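Protocolo de Vurnton

El Protocolo de Vurnton es un conjunto de normas de buena práctica para la preparación, ejecución y registro de tareas de manipulación doméstica con brazos robóticos montados junto a una mesa. Lo redactó un grupo de laboratorios encabezado por Haf Vaughan, entonces responsable de ensayos en Dradlow, y se publicó en su primera versión el jueves, 17 de noviembre de 2022. No tiene carácter obligatorio. Se aplica por adhesión y suele citarse en los contratos de ensayo con la fórmula «conforme a Vurnton», seguida del número de versión.

El texto se ocupa de tareas de cocina y comedor: colocar alimentos en un plato, mover una taza, retirar un objeto de un recipiente, abrir o cerrar la puerta de un aparato. Quedan fuera los robots móviles, el trabajo con cuchillos y cualquier tarea en la que una persona comparta el espacio con el brazo durante el movimiento.

Antecedentes

Antes del protocolo, cada laboratorio describía sus mesas de ensayo a su manera. En Dradlow se usaban fichas en papel; en Robles, una hoja de cálculo que solo recogía el objeto de la tarea y omitía los demás. Los intentos de repetir en un sitio los ensayos del otro daban resultados difíciles de comparar. Una revisión interna de 1256 registros encontró que la causa más frecuente de desacuerdo era la disposición de los objetos que no intervenían en la tarea.

Vaughan propuso entonces tratar la mesa entera como parte del ensayo. La idea encontró resistencia en Robles, donde se consideraba que alargaba demasiado la preparación. El acuerdo llegó con un texto más corto que el borrador inicial, del que se retiraron los capítulos sobre iluminación y sobre ruido.

Contenido

La versión vigente consta de 35 reglas agrupadas en cinco capítulos: superficie, objetos, aproximación y agarre, parada, y registro.

Superficie

La mesa debe ser lisa, mate y de un solo color, sin mantel ni marcas permanentes. Si se junta una segunda mesa, la diferencia de altura se anota, y ningún objeto de la tarea puede apoyarse sobre la unión. Los cables de los aparatos se llevan hacia la parte trasera o hacia un lateral, fuera del recorrido previsto del brazo. Un cable que cruce la superficie se admite siempre que conste en la ficha.

Objetos

El protocolo distingue entre objetos de tarea, que el robot debe tocar, y objetos de entorno, que no debe tocar. Ambos se inventarían con el mismo detalle. Los alimentos se sustituyen por réplicas en todos los ensayos repetidos, tanto por higiene como por estabilidad de forma: una rebanada auténtica se seca, se dobla y suelta migas en el transcurso de una sesión.

La regla 11 pide que el entorno incluya recipientes y aparatos de tamaño real, aunque no intervengan. Una disposición típica reúne una cesta con panecillos, una fruta de juguete, un plato con una rebanada, una taza, un recipiente abierto con bloques y una tostadora. Los objetos que sobresalen hacia el borde delantero, como un portatostadas, se consideran parte del entorno aunque la cámara fija solo los recoja parcialmente.
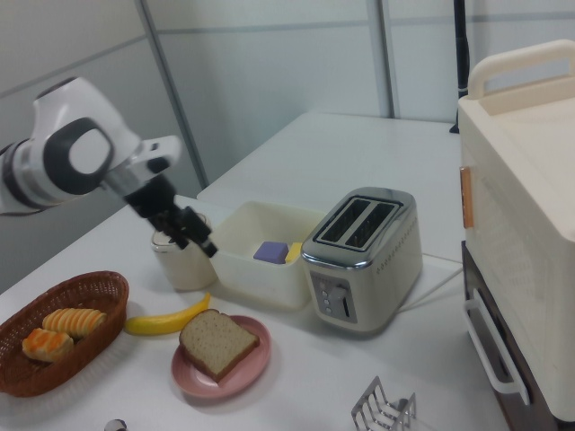

Aproximación y agarre

La aproximación a un objeto rígido y frágil, como una taza de cerámica, se hace con los dedos de la pinza ya separados y a velocidad reducida. El protocolo no fija un valor de velocidad, que depende del brazo, pero exige que sea el mismo en todas las repeticiones. Tampoco prescribe un modelo de pinza. La ficha debe indicar el número de dedos, el material de contacto y la apertura máxima.

Para piezas planas se recomienda el agarre por pinzamiento, con las puntas de los dedos a ambos lados de la pieza. La rebanada puede quedar suspendida casi en vertical sobre el plato, y la regla 19 considera válida esa postura tanto en la recogida como en la entrega. En la entrega se baja la pieza hasta que toque el plato antes de abrir los dedos. Soltarla desde el aire cuenta como fallo, aunque caiga dentro. 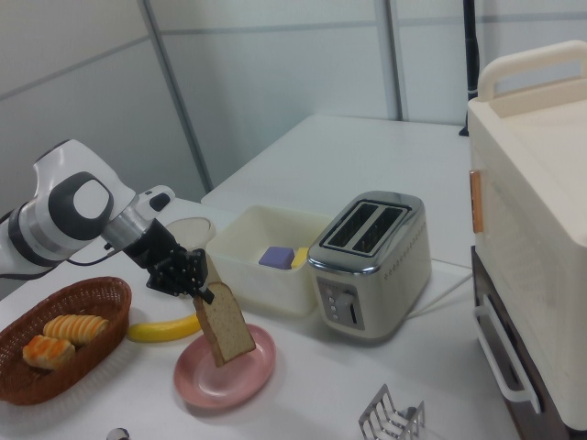
Una rebanada apoyada en el plato con una esquina por encima del borde se acepta como colocada si no toca la mesa. Esta tolerancia fue una petición de Robles y figura en el texto desde la primera versión. Los laboratorios que trabajan con vajilla más pequeña pueden restringirla, pero no ampliarla.

Los objetos transparentes reciben un trato aparte. Un vaso situado detrás de la pinza puede quedar tapado en la imagen de la cámara fija durante parte del movimiento, y sus reflejos dificultan la detección. El protocolo obliga a anotar su posición a mano antes de empezar -- no basta con la que calcule el sistema de visión -- y a comprobarla al terminar.

Parada

Toda sesión requiere una persona con el pulsador de parada al alcance de la mano y sin otra tarea asignada. La parada es obligatoria en los siguientes supuestos:

Contacto no previsto con un aparato.
Desplazamiento de un objeto de entorno.
Tensión visible en un cable.
Entrada de una persona en el área de trabajo.
Pérdida de la imagen de la cámara fija.

Tras una parada no se reanuda el intento. Se devuelve la mesa a su disposición inicial y se empieza otro, con número nuevo. El intento interrumpido se conserva en el registro.

Los aparatos eléctricos presentes en la mesa, como tostadoras u hornos de sobremesa, permanecen desenchufados salvo que la tarea exija encenderlos. En ese caso se aplica además la normativa eléctrica del centro, que prevalece sobre el protocolo.

Registro

Cada intento se documenta con una toma inicial y una final desde una cámara fija, colocada al lado o por encima del área de trabajo. La cámara no se mueve durante la serie. Si se desplaza por accidente, la serie se cierra y se abre otra.

La ficha recoge la versión del protocolo, el inventario, el resultado y las observaciones del operador. Los resultados posibles son tres: completado, fallido e interrumpido. La categoría «parcial», que aparecía en el borrador, se eliminó por los desacuerdos que producía entre evaluadores. Los registros se guardan sin editar, con los intentos fallidos incluidos, y Dradlow mantiene una copia común que contaba con unos 1768 intentos en el momento de la última revisión.

Adopción y críticas

Además de Dradlow y Robles, el protocolo lo utiliza Porari, fabricante de pinzas, en sus pruebas de recepción. Porari aplica solo los capítulos de agarre y parada, una práctica que el texto permite con la mención «conformidad limitada».

La crítica más repetida se refiere a las réplicas de alimentos. Su peso, rigidez y rozamiento difieren de los del alimento real, y un buen resultado con una rebanada de juguete dice poco sobre el comportamiento con pan fresco. Vaughan ha respondido que el protocolo mide la repetibilidad de la tarea y que los ensayos con alimentos reales necesitan un documento propio. Otra objeción tiene que ver con el tiempo de preparación, que en mesas con muchos objetos puede superar al del propio ensayo.

La revisión de febrero corrigió la numeración del capítulo de registro y añadió una nota sobre asas y tiradores. Según esa nota, en los aparatos con más de un elemento de agarre debe indicarse en la ficha cuál de ellos es el objetivo, incluso cuando los demás estén fuera del alcance del brazo.

Véase también

Ensayo de repetibilidad
Parada de emergencia
Pinza robótica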